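Skundeck wood oil – set-up and use, section 2: first coat on a new board or benchtop
Use with the 201 base oil only. Section 1 covers unpacking and sanding.

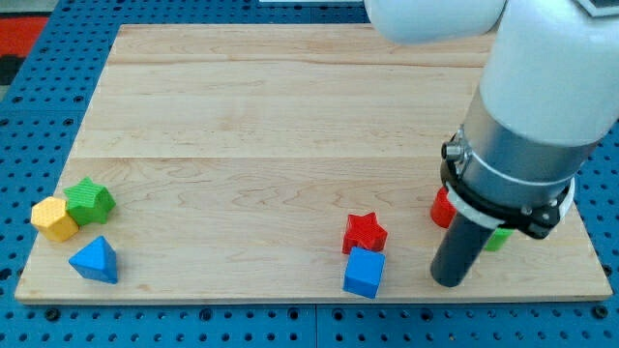 Finishing Team, Nornska Workshop

Before you start

Board has to be bare timber. No old varnish, no wax, no supermarket spray. If you're not sure, put a drop of water on it. Soaks in and goes dark – fine. Sits there in a bead – go back to section 1 and sand again.

You need:
Base oil (the 201 tin, grey lid)
Radwan pad, white side
Lint-free rags, more than you think
Gloves
Tin or bucket of water with a lid, for the used rags

Don't thin the oil. Don't mix it with the Zorkora hardener, that's a floor product and it goes cloudy on maple. Mirjana Begović has a tub of ruined offcuts if anyone wants proof.

CAUTION: Oily rags can heat up and catch fire on their own. Used rags go straight in the water, lid on. Not the bin. Not scrunched up on the bench. Applies to the pads too.

First coat

1. Wipe the board down with a barely damp cloth. Raises the grain a bit. Let it dry fully, overnight if the weather's muggy.

2. Knock the fuzz off with 240 grit, light hand, along the grain. Vacuum, then dry cloth.

3. Check glued joints. Run a fingernail across. If you can feel glue squeeze-out scrape it off now, oil won't take over glue and you'll get a pale stripe for ever.

4. Stir the tin. Stir, don't shake – shaking puts bubbles in it. Get the stick right down to the bottom.

5. Pour a small puddle in the middle. Work it outward with the white side of the pad. Underside first, then edges, then top.

6. Leave it 15 minutes. Any spots that go dull get a bit more oil. Knots usualy drink more than the rest.

7. Wipe off everything that hasn't soaked in. Everything. Should feel nearly dry under your hand. Turn the rag often.

8. Stand the board on edge or on painter's points so air gets to both faces. A board left flat on a solid bench will cup.

Note: end grain takes about three times what the face does. Keep going until it stops drinking.

Second coat

Wait a day, longer if the shed's under 12 degrees. Repeat steps 4 to 8 with half the oil. Most boards are done after that. Benchtops near a sink get a third coat.

If it's sticky

Too much oil left on in step 7, nearly always. Wet the pad with a small amount of fresh oil, rub the sticky patch till it loosens, wipe hard. Don't try sanding it, just clogs the paper. Still tacky after two days, ring the workshop and ask for Ieuan Edwards – have the batch number off the base of the tin handy.

Curing

Dry to the touch is not the same as cured. Light use after three days. No water sitting on it, no hot pans and no rubber mats for two weeks. Mats leave a mark that won't come out.

Food boards: full two weeks, then a rinse in warm water and dry straight away. Never in the dishwasher.

Looking after it

Wipe with a damp cloth, mild soap if it needs it. Re-oil when the colour goes flat or water stops beading. Small boards, twice a year is plenty. Busy benchtops more often, go by the look of it.

Storing the tin

Lid on tight, somewhere cool, away from the heater. Once opened the oil will start to skin over. Skin can be lifted off and the rest used if it's still runny underneth. If it's gone to jelly chuck it – at a paint drop-off, not down the sink.

Section 3: coloured oils and patch repairs.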